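Setting Up Your Resident Account
Section 4: Reserving the Freight Elevator and Loading Dock
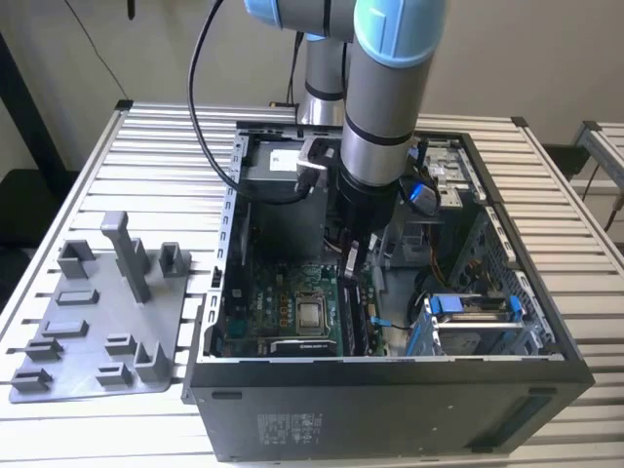

Every move in or out of a Mornau building needs a freight elevator reservation. You make the reservation in the Sonard resident portal, and the leasing office confirms it by email. You can't use the passenger elevators for furniture or appliances.

Before you start, have these ready:
Your unit number and lease start or end date
The name and phone number of your moving company, if you are using one
A certificate of insurance from the moving company

To reserve a time

1. Sign in to the portal and open Building Services.
2. Select Freight Elevator. If you have leases at two addresses, choose the right building from the list at the top.
3. Pick a date. Dates in gray are full or blocked for maintenance.
4. Pick a time slot. Each slot is 4 hours long and includes the time it takes to load or unload the truck. Two-bedroom and larger units may book two slots in a row.
5. Enter the length of your truck. The dock on the Stosia side of the building has a low door, and vehicles over 81 inches high must park on the street and use the side ramp.
6. Upload the certificate of insurance. The file must be a PDF.
7. Read the move rules and check the box.
8. Press Submit. Your request will show as Pending.

Note: A pending request does not hold the slot. The slot is yours when the status changes to Confirmed.

Note: June fills up early. If your lease begins or ends that month, send the request as soon as your lease is signed.

On the day of the move

1. Check in at the front desk with a photo ID. You will be given the elevator key and a dock pass.
2. Put the dock pass on the dashboard of the truck.
3. Make sure the wall pads are hanging in the elevator before you load anything. If they are missing, call the desk.
4. Turn the key to Service. The doors will stay open until you press a floor button.
5. When you are done, turn the key back to Normal, remove it and return it to the desk.

CAUTION: The elevator is rated for 2,000 pounds, including people. Pianos, safes and large aquariums must be approved in advance.

CAUTION: Do not prop the hallway fire doors open with boxes or furniture. Use the magnetic holders.

Changing or canceling

Open My Reservations, select the date and choose Change or Cancel. You can do this up to 7 days before the move without a fee. After that, call the leasing office and ask for Corina Cozma or Hwa-young Min. Changes made by phone may take until the next business day to appear in the portal.

If the portal will not accept your certificate, check that the building's legal name and address match your lease exactly. The insurer can correct these and send a new copy.

Section last revised 17 September 2022.
Continue to Section 5: Parking Permits and Guest Passes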